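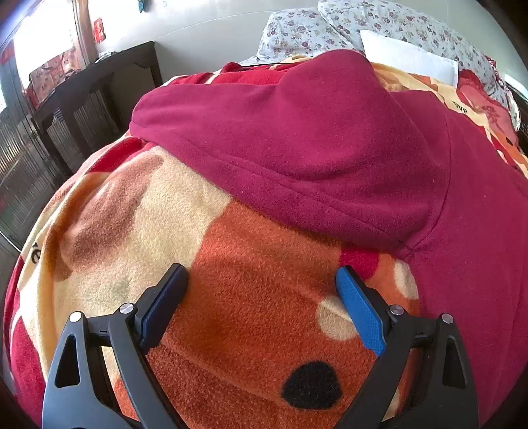

A hoodie over the printed fleece, bedroom two.

I have been to open days at wineries, a ferry terminal and once a sewage plant (excellent, go if you get the chance), but I had never been to one for bedding and laundry. Then my sister sent me the listing for the August open day at Novano, which takes up the back half of the old cannery buildings in Juvdale, and I booked before I'd finished my cuppa.

Novano looks after household textiles. They wash, mend, fold and store for families, guest houses and a couple of holiday parks up the coast, and once a year they open the doors on a Friday and let the rest of us have a look. Tickets were $8, which included morning tea. I got the train, walked up from the station in a stiff wind and was there for the 10 am tour.

Our group was 13 people, mostly keen home sewers by the sound of them, plus a bloke who runs a caravan park and took notes the whole way through. The guide was Ferdinand Eder, who has been there since the place was two washing machines and a trestle. He talks fast and walks faster, and he loves fleece. I mean really loves it. I came home with opinions about pile height that I did not have on Thursday night.

We started in sorting. Everything arrives in canvas bags and gets tipped out onto long benches, then split by fibre first and colour second, which is the reverse of how I've done it all my life. Ferdinand's argument is that a red towel and a red fleece want completely different treatment, and that heat does more damage in most houses than a stray sock ever will. Fleece goes in cool, inside out if it's a garment, with no softener at all. Softener coats the fibres, he says, and then they clump. There was a bit of muttering at that, and one woman said out loud that she'd been doing it wrong for 30 years. He told her she was in good company.

Next came the drying hall, which smelled wonderful and was so warm that everyone had their coats off in a minute. The racks are made by a firm called Sekiguchi and wind up to the ceiling on a pulley. You can fit a king-size quilt on one without it touching itself anywhere. I had a go of the handle and it was lovely and smooth. I asked whether they sell a small one for home and they don't, more's the pity.

The part I'd come for was upstairs, where they've set up a row of bedrooms for practising on. New staff spend their first fortnight in there learning to make beds, strip them, fold what's on them and put a room back in order. The rooms are furnished the way people live, so nothing matches and there's always something lying about. I liked that so much! I'd half expected hotel white from wall to wall.

Bedroom two was my favourite by a mile. The bed has a thick, fuzzy fleece blanket on it in orange, cream, red and tan, with big dots and black lettering, and it was easily the most cheerful thing in the building. A crimson-pink hoodie was lying over the top of it, hood and all, exactly the way mine would be. I could have climbed in for a nap.

It was also the best lesson of the day, as it turned into a proper talk about hoodies. I have always folded mine in half and hoped. The Novano way goes like this: lay it face down, smooth the back with the flat of your hand, bring the sleeves in across the back, fold the hood down over the shoulders, then bring the hem up to meet it. The hood ends up on the inside as a sort of cushion and the whole thing sits flat on a shelf. If you're storing it for the season, you leave the hood out and tuck the rest into it like a parcel. We all tried both on a pile of spares. My first parcel fell apart in the air when I showed it to the caravan park man, and my second was a beauty.

Printed blankets get their own rule. You fold them with the print inside, and you change where the fold lands each time, so the same line isn't getting rubbed every winter. They also get a shake out of the window before they go anywhere near a cupboard. I did mine on the balcony on Saturday and I won't describe what came off it.

Morning tea was in the mending room, under shelves of thread from Zastance, who apparently still wind to order. There were scones, and there was a jar of odd buttons you could dig through for the price of a gold coin. I found 2 that match my good cardigan - the one that has been missing a pair since Easter - and I was unreasonably pleased with myself all the way home.

A few grumbles, small ones. The stairs are steep and I didn't see a lift, so ring ahead if that matters to you. The bedrooms are snug, and with all of us in one we were standing in the doorway craning our necks; two groups would have been better. And the mending demonstration was far too short. We got one darned elbow and half an explanation of blanket stitch before the next tour was at the door.

They take 100 visitors across the day and it had booked out by the time I left, so get in early next year. Wear layers for the drying hall, and bring coins for the button jar. Parking is on the street side of the cannery, past the boat ramp.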